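Picking arm coming to our packing room, what happens with the people who sort the bars?

Posted in: Work and Workplace
Asked by Kristýna Vrabec
2025-05-10

Hello to all. I work in a small company, Ollico, where we pack sample bars for flooring dealers. The bars are short colored pieces, and the dealer shows them to customers. We are a team in one room. Each person takes bars out of a bin, looks at the color and the edges, and puts them in the right order in a box. One full shift is 3,000 bars for the whole room.

In January our manager told us that a robot arm will be tested for the bin work. The supplier is a firm named Pirnodex. He said that no one loses the job, but he could not tell us what our job will be after. Since then the mood is not good. Two colleagues already asked for transfer to the warehouse. I am not against the machine. My wrists hurt every winter and I would give the bin away with pleasure. But I would like to know from people who went through this:

What does the day look like when the arm takes the picking? Do you stand next to it and wait? Is the pace decided by it? And is there something we should ask for before it comes, while they still listen to us?

I also worry for one older colleague who checks color better than anybody, but does not like screens at all.

Thank you for every answer. Sorry for my English, I write slowly and check the dictionary.

Uriel Cuevas

They always say no one loses the job. Get it on paper. At my old place we were told the same and then they just did not replace the people who left. In the end it was less people with the same work. Get it on paper!!

Vija Avotiņš
Member, shift lead

I will try to answer from my side, because we have an arm on bin picking for two years now and I was one of the persons who picked before. Our parts are metal brackets, so not everything will be the same.

The first weeks were harder than before, not easier. The arm was slow, it stopped often, and each time it stopped somebody had to walk there, look in the bin, follow the restart steps and walk back. Our target stayed the same during this time, and this was a mistake of the planning. So my first advice: ask that the daily number is lowered while the arm is being tested. We asked after one month and got 500 pieces less per shift. We should have asked on day one.

About the pace. If the arm puts pieces directly in front of a person, then yes, the arm decides your pace and you will feel it in the shoulders by lunch. We had this and it was bad. Now there is a tray between the arm and the table. It holds 216 pieces, and a person can go to the toilet without looking at the clock. It is a small thing and it changed more for us than anything in the training.

About standing and waiting. Write down who answers the stops, with names, and change it every hour or two. When this was not written, it was always the same person, the one who is polite and stands closest. She was tired and angry, and I understand her.

For your older colleague I would not worry so much, if your manager is reasonable. With us the looking at the parts stayed with people. She can check what comes out and another person can press on the screen. But ask for it clearly, as a task that has a name and is counted in the plan. Work which has no name disappears from the plan and then the person too.

Also ask to see the test before it is in your room, and take with you somebody who picks every day. They will notice things that a manager does not look at, for example how the pieces lie against the wall of the bin, or one on top of the other.

Did your manager say if the bin will be filled by hand? With us this became a new heavy job and it was in no plan. 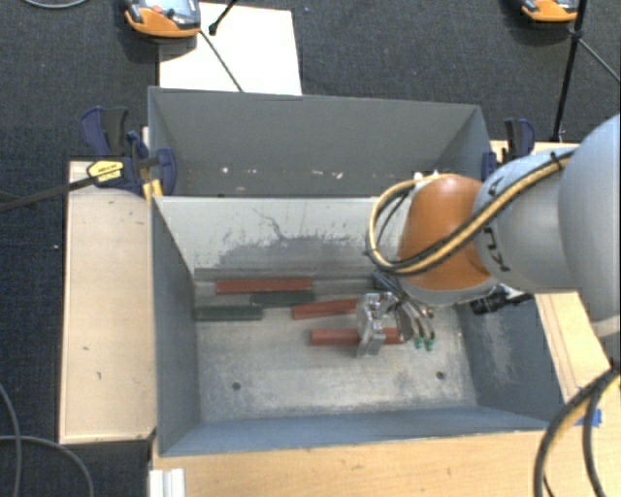

Yolotzin Quezada

I agree with Vija on most points and I add the picture, because the question talks about bars and a bin. Red and green bars lie together on the floor of a metal bin, and the gripper is down among them. Look at the green one that touches the left wall. For a hand this is nothing, you push it with one finger. I would ask your supplier what their arm does with a piece in such a place, and who comes if it does not manage. The answer tells you what your new job is.

I work in maintenance at Steria, so I see it from the other side. Three things I would ask for in your place. First, training in paid hours, and for everybody, also for those who say they do not want it. In our hall only the young ones were sent, and later only they could get the better pay group. Second, that clearing a stop is described on one page with words that the team uses. Third, one fixed meeting each week in the beginning, fifteen minutes, where the pickers say what went wrong and somebody writes it down.

On the wrists: mine is only one opinion, but ask to rotate also after the arm is there. People who only check and close boxes make the same small movement all day, and the pain can just move to another place.

I do not agree with Uriel that paper solves it, but yes, ask for paper.

Kristýna Vrabec

Thank you all, this is more than I hoped for. Vija, the bin is filled by hand now and I did not hear anything about a change. I will ask on our next meeting, and about the tray also.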